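Drudberg, finished at last

Finished Drudberg last night, bit after 2 in the morning, and I want to get this down before I forget which parts annoyed me. So, notes first, grammar second.

It's a text-and-picture adventure, parser only, no mouse. You type, it answers. The setup: you're Hapeta, a bell tuner's apprentice, and the town of Drudberg has gone quiet. All the bells stopped the same morning. Your master went up the hill road to find out why and you're supposed to stay in the shop. You don't stay in the shop. That's the whole intro, four screens, and I liked it a lot. No prophecy, no dream sequence. You're just standing there with a tuning fork and a locked back door.

First puzzle is the back door. Took me way too long. The key is in the glue pot, and LOOK IN POT gives you nothing, you have to WARM POT first. Fair, I guess, the description says the glue has set hard. I just didn't read it. Going to be saying that a lot.

The parser. Good news mostly. It knows a ton of verbs and it's polite when it doesn't know one. I tried HUM, WHISTLE, LICK, all got real answers. It also takes strings of commands, so TAKE FORK THEN HIT BELL WITH FORK works fine. Where it falls down is prepositions. PUT ROPE OVER BEAM works. THROW ROPE OVER BEAM, no. "You have no reason to throw that." I have every reason to throw it! It's a rope and a beam! Spent 20 minutes in the bell loft convinced I had the wrong rope.

Then the market, which is the best part of the game by a mile. Six stalls, everybody wants something, and the trades chain together but not in the order you'd expect. The cheese woman wants a hinge. The hinge guy doesn't want cheese, he wants to know who's been ringing a handbell at night, and you can only tell him if you slept in the stable instead of at the inn. I slept at the inn. Had to reload. Didn't mind, becuase the stable night is a great little sequence and I would've missed it.

Inventory limit. Ugh. You can carry eight things. Why do people still do this. The game has something like a fix, which is that any container counts as one item, and you can get a sack in the market, but the sack won't hold anything with an edge on it and half the stuff you need in the quarry has an edge. So it's back and forth to the shop, dropping things on the workbench. I ended up keeping a list on paper of what was where. If there's a patch, please, make it twelve. Or just let me put a chisel in a sack.

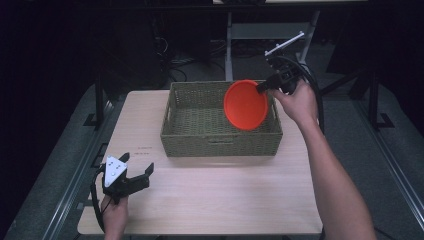 Into the basket it goes.

Where was I. Quarry. The quarry is a maze, but a reasonable one. Each chamber has its own echo, and if you hit the tuning fork you get a different line of text back, so you can tell them apart without dropping items everywhere. Really clever idea. Slightly spoiled by two chambers having nearly the same line ("a thin, sour ring" and "a thin and sour note") and I'm still not sure if that was a deliberate trick or somebody forgot. I mapped it wrong the first time either way. Map it on graph paper, leave room to the east.

There's a timed bit down there too. Your lamp runs out. It isn't too mean, you get plenty of turns, but saving doesn't stop you from saving yourself into a hole. I had a save with a nearly dead lamp and four chambers to go and that was that. Went back to one from before the market, lost most of an evening. Keep seperate saves. I know everyone knows this. I know it and I didn't do it.

The pictures. Each location has one, sort of a woodcut look, two colors plus black. Some are lovely - the bridge at Pultilbridge with the river up to the arches, I left that one sitting on the screen while I made dinner. A few look rushed. The innkeeper's hands are a mess. And pictures matter in two places, meaning there's something drawn that the text doesn't mention, which I'm against on principle in a parser game. One is the weathervane. The other I'll leave alone, but if you're stuck in the chapel, look at the floor.

Sound is only bells and a bit of wind. Headphones helped in the last section, more on that in a sec. Turn it up.

OK, the Pultilbridge section. Middle third of the game, and it drags. You get there, you find out your master passed through, and then you have to get permission from the toll office to cross, and the toll office is just a chain of forms. I think it's meant to be funny. It was funny for the first form. By the third I was typing the same five commands and walking the same four rooms. The clerk's replies do change each time, give it that, and the one where he rejects your form for being "too legible" got a laugh. But it needed cutting in half. There's a shortcut if you kept the brass seal from the market, which I hadn't, having swapped it for a candle I never used.

Corey Rutherford over on the forum did the whole toll section in 70 moves using the seal. I don't want to say how many it took me. Corey also worked out that you can bribe the ferryman and skip the office completely, but then you never meet the clerk and the ending is missing a scene. So there's that.

Puzzles in general: more fair than unfair. A couple of standouts.

The frozen clapper. Loved it. Everything you need is in the room and the answer was obvious the second I had it.

The three brothers. Okay. Logic puzzle dressed up, one of them lies, you've done it before. At least you can brute force it.

The goat. No. You have to feed the goat on your first visit, before there's any hint that the goat matters, and if you don't it's gone when you come back. You can still finish the game, there's a longer route around by the mill, but the mill route isn't clued at all and I only found it by walking into every wall. This is the one place I used the hints. The hint menu is well done by the way. Starts vague and gets blunter, and it warns you before it gives the answer outright.

Then the last section, up the hill. Won't spoil it. It's short, it's nearly all sound and listening, and it uses everything the quarry taught you. You'll want to know your echo lines. I got it on the second try and felt very smart for a whole evening. The last choice is a real choice too, and both ways have a proper ending, not one real one and one joke. I've seen both now. Prefer the one where you leave the big bell down.

Score: I ended with 494. No idea what the maximum is, the game doesn't tell you, it just says "out of enough." Cute, but I want to know what I missed. I know I skipped whatever you do with the candle. And there's a locked cupboard in the shop that I never got open, which is going to bug me until someone explains it. If you know, put it in the comments, I'm done so spoilers are fine.

Bugs. Not many. The baker talks about her husband as if he's in the room after he's left for Garemville. TAKE ALL in the stable picks up the horse's water and then tells you it's too heavy and then you have it anyway. One crash, when I tried to UNDO right after loading. Nothing that cost me anything, and the bread thing was sort of sad in a nice way, so maybe leave that in.

Compared to the first game from the same people, Garemville, this is bigger and kinder. Garemville had better writing line for line I think, and it was over in an evening, but it would also kill you for opening the wrong window. Drudberg kills you maybe four times total and each time it offers to take the move back. If you bounced off the first one try this. You don't need to have played it, there's a letter from the Garemville postmaster and a few jokes, that's all.

How long: I was on it most nights for two weeks, but slow, and I'm bad at mazes. If you're quick at trades and map as you go, a lot less. Manual is worth reading, it's written as the apprentice's contract and there's a verb list in the back.

Ratings since I always do ratings

Parser: good, fix THROW
Puzzles: very good, minus the goat
Story: good, great at both ends, baggy in the middle
Pictures and sound: sound great, pictures mostly
Inventory limit: boo

Overall a solid yes. Starting the next one in December probably, haven't picked. Leaning toward something with a spaceship and no forms in it.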